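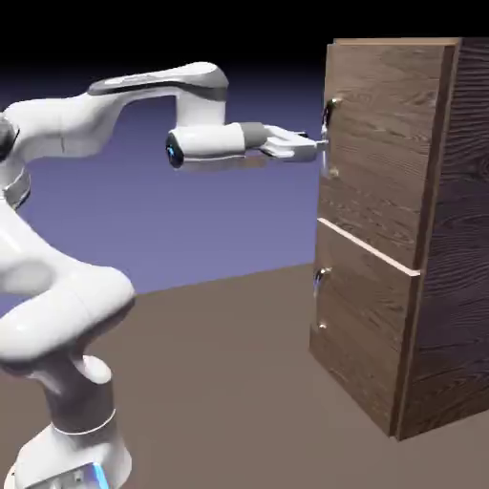 Does the policy need retraining when only the drawer friction changes?

Usually a short fine-tune is enough. Start from the last checkpoint, keep the learning rate low, and run the evaluation again before touching anything else.

Ticket: Zamby drawer task, success rate dropped after simulator update
Opened by: Ximena Troncoso
Assigned to: Eulalia Ulloa
Status: Closed

Ximena Troncoso, Friday 9:40
After the update, the open-drawer policy fails on the upper drawer in most episodes. The fingers reach the handle, close, and slip off as soon as the arm pulls. Same checkpoint and same seeds as the November baseline, which passed 1840 of 2000 episodes. Logs are in the Quiroga folder.

Eulalia Ulloa, 10:15
Does it also fail on the lower drawer? And please send the contact forces for one bad episode.

Ximena Troncoso, 10:50
Lower drawer is the same. Contact force goes up when the fingers close, then falls to zero within a few steps of the pull. Joint targets look normal. I tried a slower pull and it made no difference.

Eulalia Ulloa, 11:30
I compared the two config files. The handle material used to have its own friction value. The new asset loader doesn't read that field and uses the default, which is much lower. The policy never saw a handle that slippery, because we randomized friction in a narrow band around the old value.

Two things to try:
1. Put the old value back in the scene file and rerun with the same seeds.
2. Leave the default in place, widen the friction range, and fine-tune from the same checkpoint.

The first one tells us if the loader is the whole problem. Do it before the second.

Ximena Troncoso, 14:05
First one done. 2000 episodes, success is back to the baseline number. Starting the fine-tune now on the Sorkville machine.

Ximena Troncoso, 17:20
Fine-tune finished. With the default friction it now opens the drawer in over 80 percent of episodes. Most remaining failures are late grasps near the end of the handle.

Eulalia Ulloa, 17:35
Good. Keep both checkpoints and note the friction range in the results table. I reported the missing field to Harnimex. Closing this, open a new ticket for the late grasps.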